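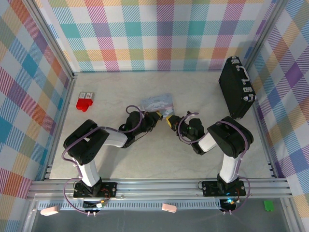 Todor Delić told me to just toss the packaging, keep whats inside and stop worrying about it. Not doing that. The packaging is the part I like.

So. Need help with two things really, cleaning and storing, sorry if this should be two posts.

I collect small printed stuff, cute character packaging, cards, stationery sleeves, that kind of thing. Most of it is pastel and most of it shows every mark. The one bugging me now is pale blue with a white long-eared character on it. Thin card. The print is matte I think, or it was shiny once and isn't any more, can't tell. It has faint gray smudges and little specks and I want them gone or at least fainter, without taking the blue off.

Then I want it to live in my black hard-shell briefcase with the rest. Case is from a thrift place in Narkbridge, latches still snap. It's a good case but it was made for papers, so anything small slides around in there the second you pick it up by the handle.

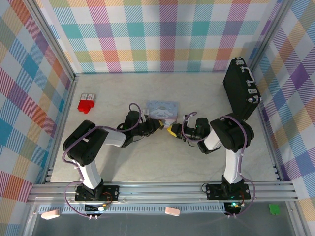

What I've tried so far

Dry cloth. Did nothing.

A damp corner of a paper towel, on the inside flap only, as a test. The card went fuzzy right away so I stopped.

Regular pink school eraser, also on the flap. Left a pink streak. Great.

Looked at the Vokstead cleaning putty, listing has 169 reviews and they're all about keyboards. No use to me.

I'd also like to know if light is going to fade it. The fabric behind it is all pastel plaid, pink and teal and orange and so on, and I haven't seen that fade, but fabric and cheap ink are not the same thing I guess. Would it be safer flat, on edge, in a sleeve, what?

The side I care about most has a pink checked heart with a white ruffle around it, tilted, with white and dark green stars scattered around. Lots of the gray is up in the plain blue above the heart.

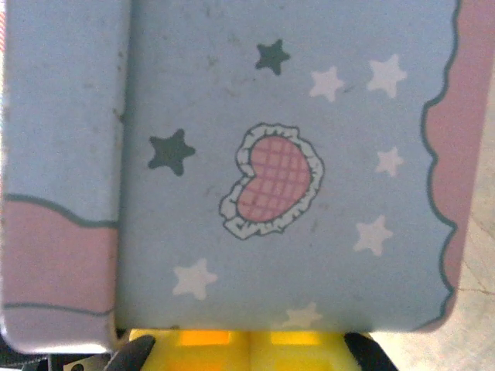

If I have to pick, I'd take a few smudges over a bald patch. But I would like to try something before it goes in the case for good. Budget is small. I have a soft makeup brush, cotton swabs, a white vinyl eraser I haven't opened, and a pile of clear sleeves that are mostly too big.

Thanks in advance, reading everything.

posted by papercorner, 29 January 2023

Vasilis Janevski

Go dry all the way. No water, no alcohol, no window spray, no baby wipes. You already saw what water does to the flap and the front will do the same once it gets through the coating.

Order I would do it in:

1. Brush first. Your makeup brush is fine if it has never had makeup on it. Short strokes, off the nearest edge. Loose dirt turns into sandpaper once you start rubbing so don't skip this.

2. White vinyl eraser, but cut a fresh corner off it with a knife. Test on the bottom or a flap. Look at the eraser after a couple strokes — if it's gray keep going, if it's blue stop, that's your ink coming off.

3. Work on the plain blue only. One direction, no circles. Circles leave a shiny spot you can see when you tilt it, ask me how I know.

4. Stay away from outlines. Thin gray lines like the ones in a ruffle are the first thing to go, and you'll notice that way more than a smudge. Same goes for the edges of the stars.

5. Brush the crumbs off. Don't blow on it, you will spit.

Put something flat inside to back it up if it opens, so you aren't pushing on nothing. A stack of index cards works. Take the cards out again after.

The specks might not be dirt. Some of them could be in the card itself or in the printing. If two or three passes change nothing leave them alone.

For the pink streak on the flap, vinyl eraser might lift it. Might not. It's a flap, let it go.

Paper stores sell a thing called a document cleaning pad, it's basicly ground up eraser in a little cloth bag. Gentler than a block. Aoun makes a small one that lasted me ages. I wouldn't buy it for one item but you said you have lots.

gluestick_gary

just use a magic eraser lol. worked on my wall

Vasilis Janevski, comment on gluestick_gary

Please don't. Those are an abrasive. On a wall you have paint to spare, on printed card you don't.

Todor Delić

Still say toss it, but fine.

On the storing part, since the cleaning is covered. The case is OK for this, the sliding is the problem. Stuff to do:

Measure the inside depth with the lid shut, not open. The lid is often padded or has a pocket and steals more room than you think.

Cut foam to fit the bottom. Plain white polyethylene is what you want. The soft crumbly gray kind breaks down after some years and sticks to whatever it touches. Trace each piece on paper, cut the hole a hair bigger than the tracing, then cut a little half circle at one side so you can get a finger in. If you have to pinch the card to get it out you'll crease it.

Sleeve everything before it goes in. Too-big sleeves are ok, fold the extra behind and use a bit of tape on the sleeve only. Tape must never touch the card. I got a pack of 1000 from Nonis way back and still have around half, so buy small.

Keep the case lying flat once it's packed. If you store it on its edge all the weight goes down to one side and the bottom row gets squashed corners. On edge is fine when it's empty.

Light — closed case, no light, no problem. Blue usually hangs on longer than pink in my experience so if something goes first it'll be the heart. Only matters if you leave it out on show. Don't park the case in an attic or in a car in August.

Throw in one of those silica packets that come with shoes. Change it now and then.

papercorner

Ok did the brush and the vinyl eraser on a different, uglier piece first. Gray on the eraser, no color. Will try the blue one next with index cards behind it. Ordering white foam. Todor you are not getting my box for the trash. Does it matter which side faces up in the foam?

Todor Delić

Put the nice side up. Less rubbing, and you get to look at it.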